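Workshop notebook, bench planning
April, started mid-morning with a pot of tea and carried on after lunch

Right then, the money. We have been going round the houses on this for weeks and I would like it all in one place before the spending round closes, so this is me thinking out loud and everyone is welcome to scribble underneath. The question is still whether we buy the one arm and do it properly, or the one arm plus a cheaper second one from Andrade that would mostly sit there being a spare. I have leaned both ways (twice on the same afternoon, I'm afraid) and have come down on the one arm, with a decent pedestal and a table we won't be ashamed of.

I've been working in the simulated room all morning, with the pedestal at the right of the table and the bits and pieces scattered near the middle. The long green bar and the purple one are the awkward customers, as they always were going to be, and the tiny blue cube is the one I'd want to test any new fingers on first.

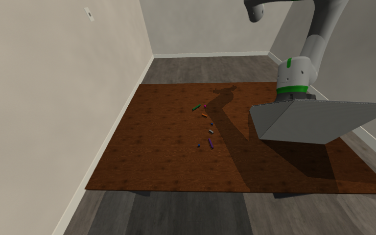
What we need to price

Pedestal. Gravesa quoted 667 for a plain one with a flat mounting face, delivered, and I think that is fair. The one in the model is a great bulky lump and hides a good deal of the right half of the tabletop from where I've put the viewpoint, so please can we ask them how narrow they can go before it starts to feel tippy. I would happily lose some of that width if it buys us a clearer view from a fixed camera.

Table. The model has a reddish-brown wood top with knots in it, and I've grown rather fond of it, but the grain is a busy background for anything trying to find a small purple stick. A plain matt top from the Rallville people comes to 302 and they'll cut it to our size. I'd like to keep a wooden one as well for the harder trials, and there may be an old one in the store we can sand down for nothing.

Lighting. I nearly left this off the list altogether, and then spent an hour looking at nothing but shadows. The arm throws a big dark one right over the tabletop, and all seven pieces are lying just to the left of it. 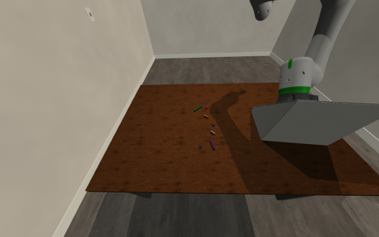

If we reach much further over, the shadow will be across half of what we're trying to pick up, and I don't want to find that out once everything has been bolted down. So I'm putting in for two soft panels, one either side, and I'll try the same layout in the model with the lamps moved before we order. Masau do panels on a stand which can be wheeled about, and they have been very patient with my questions on the phone. No firm price from them yet. I've pencilled in over 1,000 for the pair with stands and cabling, which I hope is on the gloomy side.

Fingers and spares. Still open. The standard set may well do for the short blocks, but I would want something slimmer for the cubes. I'd sooner hold a bit of money back for this and spend it in the second half of the year, when we know what we are dropping.

Things to do before I send the form in:
ask Gravesa about the narrower pedestal, and whether the quote still stands if we change the height
measure the doorway again, properly this time, with the door on
chase Masau for a written price
rerun the model with the plain top and the lamps either side, keeping the seven pieces where they are so that we can compare like with like
check whether delivery from Rallville is included or extra

3.40 pm. Gravesa rang back. They can do narrower but want a wider foot on it to make up for it, so I need to see whether that fouls the table legs. Will draw it up tomorrow.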